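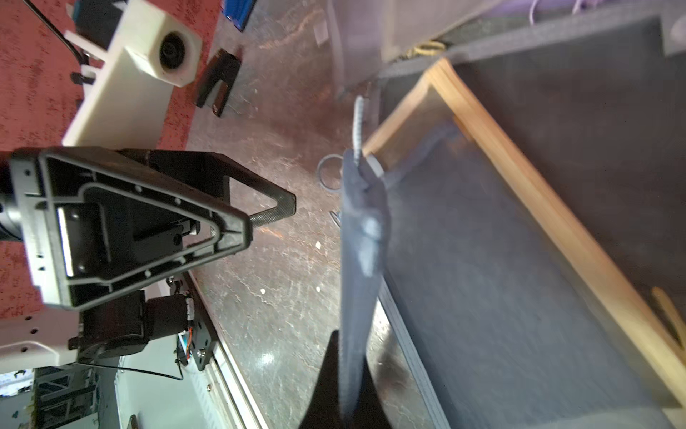 A felt-lined box with a wooden frame; a grey cloth hangs from a cord loop in front of it.

A felt-lined box is an open or lidded container whose inner faces are covered with felt to protect the contents from scratches and to dampen noise. The outer frame is commonly made of wood, left in its natural colour or finished with oil.

Construction

The lining is cut in separate panels, one for each inner face, and glued from the base upward. Wool felt 3 mm thick is usual for small boxes. Thicker felt holds heavy items more firmly but reduces the usable volume. Some makers add a padded strip along the upper edge – this covers the raw ends of the panels and protects the rim.

Dark grey is a common lining colour, as it hides dust and marks from metal parts.

Use

Felt-lined boxes hold cutlery, hand tools, instruments and small parts. In the workshops of Drernodora they were traditionally stored beside a hanging cloth, used to wipe items before they were put away. The Skanby pattern, a shallow form with 4 compartments, is still made there.

Care

Loose dust is removed with a soft brush. Damp cleaning can shrink wool felt and weaken the glue.

See also: Baize; Drawer liner; Tool chest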